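A Morning at Bakke: Home Robotics Opens Its Doors

The Bakke center for applied robotics held its annual open day in May, admitting members of the public to rooms that are closed to visitors for the rest of the year. Attendance was by registration, and all 80 places were taken. Guests were received at nine in the morning and divided into five groups, each of which followed a set route through the building with a member of the technical staff.

The center was founded to study how machines may be put to use in ordinary homes. Its work is supported by two industrial partners, Hernoma, which builds robot arms for light tasks, and Jesard, which writes the software that controls them. Both firms had staff present throughout the day, and both took part in the closing discussion in the main hall.

From factory floor to living room

The opening talk set out the problem in plain terms. A factory robot works in a place built around it. Parts arrive in the same position each time, the lighting does not change, and people are kept at a distance. A home offers none of these comforts. Furniture is moved, curtains are opened and closed, and the same cup may be left on a table one day and on a shelf the next.

For this reason, much of the center's effort now goes into the handling of common household objects. The program, known as Flernton, has been running for 32 months. It keeps a list of 55 objects, chosen for their everyday use, and each is tested under a range of conditions before it is marked as complete. Cups, bowls, spoons, folded cloths and small boxes make up the greater part of the list. Glassware was added this spring and is still at an early stage.

Visitors were told that success is measured in a strict manner. An object must be approached, grasped, lifted and set down again without being tipped or dragged. A trial that ends with the object in the right place but on its side is recorded as a failure. Staff were frank about the results to date, noting that the arms perform well with soft and regular shapes and less well with thin handles and shiny surfaces.

The demonstration

The second part of the visit drew the most questions. Each group watched a series of short trials with objects placed on a table, and the staff member in charge explained the stages of the task as the arm carried them out. The pace surprised several guests, who had expected either a much slower machine or a much faster one. The approach over the table is made fairly quickly. The last part of the descent is slow, and the arm may stop and correct its course more than once before the fingers close.

Mugs received particular attention. According to the Flernton team, a mug can be held by the rim, by the body or by the handle, and the best choice depends on what is to be done with it next. A mug that is to be passed to a person should arrive with its handle free. A mug that is to be placed in a rack may be held in whichever way keeps it steady. The software must settle this question before the arm begins to move, and a dark, glossy finish makes the judgment harder, as reflections can hide the true edge of the object.

Questions from the floor

The discussion in the main hall lasted just under an hour. Several guests asked about safety, and the Hernoma staff explained the limits placed on the force and speed of the arm when people are within reach. Others wished to know when such a machine might be offered for sale. The partners declined to give a date. They stated that a further round of trials is planned and that the needs of older people living alone will guide the choice of tasks.

A guest who works in home care asked whether the arm could learn the habits of one household, such as where the cups are kept. Jesard replied that this is under study, with the storage of personal information as the main concern. The center intends to publish a short guide on the matter, written for general readers.

The day closed at four in the afternoon. Printed copies of the program's yearly report were available at the front desk, and requests for school visits are now being accepted for the autumn.

A gripper passes above the table, where a black mug stands with its handle to the right.

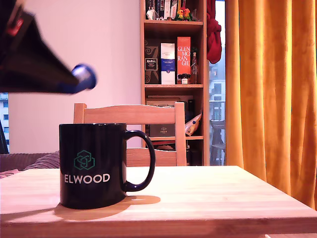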